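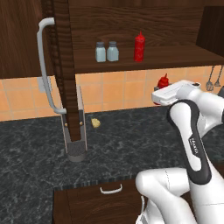
Page 4

Search this site Go
Home Syllabus Handouts Contact

How a bill gets through, continued

So we left our bill in committee last time, and I promised we'd pick it up there (thank you, Dewanti, for reminding me!). The Stirkdale assembly gives each bill 8 committee members, and they go through it clause by clause - slow going, but this is where most of the wording gets changed.

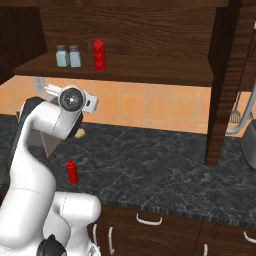
After that it goes back to the full chamber for third reading, and by then the debate is usually short. Please read the Hidayat chapter before we meet again, and bring one amendment you'd like to talk over.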